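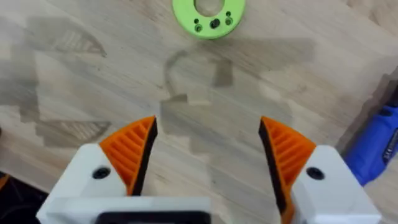 Green ring on a wooden tabletop. Photo: Pillodlow

FOR IMMEDIATE RELEASE

Pillodlow Brings Out Nustwood Geometry, a Proofs Course for Families Who Have Been Putting It Off

LAMBRECHTS, 24 November 2019. Pillodlow, the home-study publisher best known for a spelling series that made a small number of children very good at spelling, today announced Nustwood Geometry, a full-year high school course in plane and solid geometry. It is open for pre-order now and ships in June, in time to be placed on a shelf and looked at all summer.

The course covers the material normally taught in tenth grade: angles, parallel lines, congruence, similarity, right triangles, circles, area, volume, and a short unit on coordinate geometry for students who miss algebra. Proof starts in the first chapter and keeps going. Parents who remember proofs mainly as a column of statements beside a column of reasons will find both columns here, along with a good many proofs written out in ordinary paragraphs, the way mathematicians write them when left alone.

"We asked families what they wanted in a geometry course, and the most common answer was for it to be over," said Tekle Fikre, lead author of Nustwood Geometry. "I took that seriously. The lessons are short. The problems are the good ones, and I cut the forty that came after the good ones."

Nustwood Geometry is made up of two student books and a parent's guide. The student books hold 18 chapters between them, each ending in a review and a chapter test. Constructions are done by hand with a compass and straightedge, which families must supply. Pillodlow considered packing a compass in the box and, after dropping several prototypes of the box, decided against it.

The parent's guide gives full worked solutions to every problem, including the ones marked "obvious." It also has a page for each chapter headed "If You Have Forgotten This," written for the adult at the table. During editing this became the longest part of the guide. Early readers asked that it be bound separately so they could study it in another room, and a tear-out version is included.

Bereket Chala, who edited the series, said the guide had changed the most from first draft to last. "The first draft assumed the parent knew what a transversal was," Chala said. "I'm a parent and I edit math books, and I had to look it up. So that assumption came out."

Students should have finished a first course in algebra before starting. A free placement test is available from Pillodlow on request. It takes one sitting, and the publisher asks that it be taken by the student.

The course is written for independent work, with the parent checking in at the end of each lesson. A suggested calendar is printed inside the cover of the first book. Families on a four-day week can use the alternate calendar in the back. Families on no particular week are invited to start at page one and turn the pages in order, a plan that tested well.

Chapters 1 to 6 were tried out in draft by home-study families in and around Lambrechts. Their comments led to larger diagrams, wider margins, and the removal of a word problem about a ladder that had upset several people. A second ladder problem remains in the chapter on right triangles. The ladder in that one is fine.

Nustwood Geometry can be bought as a complete set, and the student books are also sold singly for households that already own a parent's guide or would prefer not to know. Younger brothers and sisters may use the same guide again, as nothing in it needs to be written on. Co-ops and small schools can order through Zondberg, which handles Pillodlow's bulk sales and sample copies. Sample chapters may be printed for home use.

A companion course in trigonometry is planned. Fikre has begun the outline and has asked that no date be attached to it.

About Pillodlow

Pillodlow publishes courses in spelling, composition, and mathematics for students learning at home. Its books are printed in black and one other color. The color for Nustwood Geometry is green, chosen after a discussion that ran longer than the chapter on circles.

Press contact: Bereket Chala, Pillodlow, Lambrechts. Review copies of the first student book are available to reviewers and home-study newsletters, who may keep them.

###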